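Magazin > Technik & Alltag > Gespräche

Wann räumt der endlich meine Küche auf?

Ich gebe es gleich zu: Ich bin mit einer ziemlich egoistischen Frage nach Drenberg gefahren. Bei mir zu Hause liegt auf dem Esstisch grundsätzlich alles, was woanders hingehört, und ich wollte von jemandem vom Fach hören, wann ich das nicht mehr selbst wegräumen muss. Die Entwicklerin, die mir bei Vullmont gegenübersitzt, bringt seit 11 Jahren Maschinen das Greifen bei. Ihren Namen möchte sie nicht im Netz lesen, reden mag sie dafür umso lieber.

»Die Frage kommt immer«, sagt sie und schiebt mir einen Kaffee hin. »Meistens geht es um die Spülmaschine. Bei Ihnen also der Esstisch. Das ist schon mal die leichtere Hälfte, da ist wenigstens nichts nass.«

Wann denn nun, will ich wissen. Sie lacht und fragt zurück, was genau ich mit Aufräumen meine. Na ja, sage ich, Sachen nehmen und dahin legen, wo sie hingehören. »Gut, dann haben Sie mir eben zwei völlig verschiedene Aufgaben gegeben. Nehmen können wir inzwischen ganz ordentlich. Aber woher soll die Maschine wissen, wo bei Ihnen der Schraubendreher wohnt?« Bei mir in der Besteckschublade, ganz hinten. Ich habe das lieber für mich behalten.

Sie erzählt dann, wie wenig so ein Arm von Haus aus mitbringt. Ein Kind, das zum ersten Mal einen Becher greift, hat vorher schon monatelang an allem gezogen und gelutscht, was in Reichweite war. »Unsere fangen bei null an. Und deshalb ist Kram so gut. Je weniger die Teile zusammenpassen, desto mehr lernen wir darüber, wo es hakt.« Kram ist bei ihr ein Fachwort, das merke ich schnell. 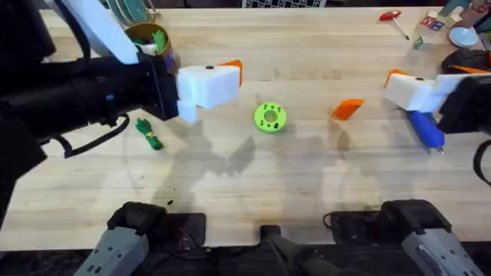 Zwei Arme, ein Tisch und reichlich Kram: Becher, Teller, Werkzeug, Bildklötzchen.

Was mich überrascht hat: Mit Tempo kann man sie gar nicht beeindrucken. Im Netz sieht man ja ständig diese Filme, in denen irgendein Roboter Hemden faltet oder Eier aufschlägt, und ich hatte mir vorher extra ein paar davon angeschaut (zu Recherchezwecken, versteht sich!). »Da frage ich immer zuerst, ob das in Echtzeit läuft und wie viele Anläufe weggeschnitten wurden«, sagt sie. »Ein gelungener Griff ist schön. Mich interessiert der 461. Griff, am späten Nachmittag, wenn die Sonne schräg durchs Fenster kommt und alles andere Schatten wirft als am Morgen.«

Welche Dinge sind denn schwierig? Ich hätte auf Zerbrechliches getippt, auf Gläser und Porzellan. Teilweise richtig, meint sie, aber richtig gemein seien weiche Sachen. Ein Stofftier sieht nach jedem Anfassen ein bisschen anders aus, ein Lappen erst recht. Teller, die hochkant stehen, mag sie auch nicht besonders, weil da kaum Platz für die Finger bleibt. Und flache Scheiben, die platt auf dem Tisch liegen! »Wie nehmen Sie eine Münze vom Tisch?« Ich probiere es mit einem Zwanziger aus dem Portemonnaie und brauche beschämend lange. Mit dem Fingernagel ginge es besser, sagt sie, und den hätten ihre Greifer eben nicht.

Würfel dagegen sind dankbar: gerade Seiten und von überall gut zu fassen. Die Schwierigkeit steckt bei so kleinen Klötzen im Anfahren, da muss die Lücke zwischen den Fingern schon ziemlich genau über dem Ding landen. Ein paar Millimeter daneben, und man schubst es nur vor sich her. Das kenne ich von meinen Versuchen am Greifautomaten auf der Kirmes – Bilanz bis heute: kein einziger Plüschbär.

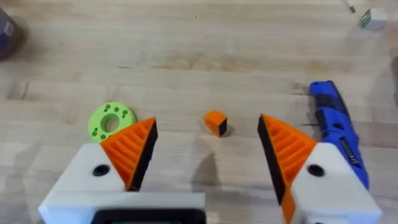
Geriffelte Fingerspitzen mit schwarzen Polstern, dazwischen der kleine orangefarbene Würfel.

Dann frage ich doch noch nach der Arbeitswelt, ich soll ja nicht nur über meinen Esstisch schreiben. Vullmont hatte eine Weile einen Versuch mit dem Versandlager Plitholm laufen, da ging es um das Einsortieren von Rücksendungen. 25 Artikel waren es am Anfang, alle brav im Karton, und damit sei man gut zurechtgekommen. »Dann kamen die Sachen, wie Leute sie wirklich zurückschicken. Halb offen, das Kabel hängt raus, die Anleitung liegt lose oben drauf.« Nach 4 Wochen hätten die Kolleginnen im Lager ihr sehr freundlich erklärt, was sie in der Zeit alles von Hand geschafft haben. Sie erzählt das ohne jede Bitterkeit. Gelernt habe man dabei mehr als im ganzen Winter davor.

Also können es die Maschinen noch nicht? »Doch, manches. Gleiche Teile, gleicher Platz, gleiches Licht, das läuft in Werkhallen seit Jahrzehnten. Ihr Esstisch ist halt das Gegenteil davon.« Und die großen Ankündigungen, der Haushaltshelfer für jedermann in ein paar Jahren? Da wird sie vorsichtig. Eine Jahreszahl will sie mir partout nicht geben, auch nicht beim zweiten und dritten Nachhaken. Sie glaubt eher an einzelne Handgriffe: etwas aufheben, das runtergefallen ist, oder eine Schublade aufziehen. Gerade für Menschen, die sich nicht mehr gut bücken können, wäre das schon sehr viel, und darüber werde ihr zu selten geredet.

Ob sie selbst so einen Arm in der Küche haben möchte, frage ich beim Rausgehen. Sie überlegt länger als bei allen anderen Fragen. »Zum Ausräumen ja. Zum Kochen auf gar keinen Fall, das mache ich viel zu gern.« Und ihr eigener Esstisch? »Ach, hören Sie auf.«

Kontakt zur Redaktion | © Magazin Ng | Nach oben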